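Week 6: doors, handles and who gets through them

OK, so last time I ran out of steam before hardware, and I promised I'd pick it up. Lever handles are my favorite thing in the whole course (yes, really!) since you can work one with an elbow. Round knobs want a grip and a twist, and plenty of hands can't do that.

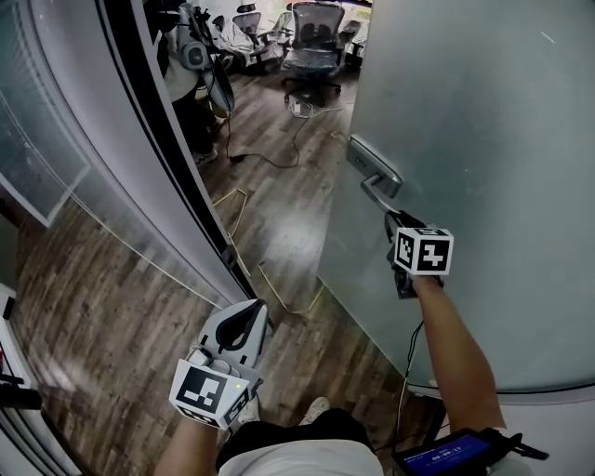 Page last changed: August 16, 2023

Lever on a frosted glass door, so think about contrast too. For next time, read the Lockyer chapter and measure your own front door. I want 36 inches or an explanation! Questions go to me, Essam Radwan, room 574.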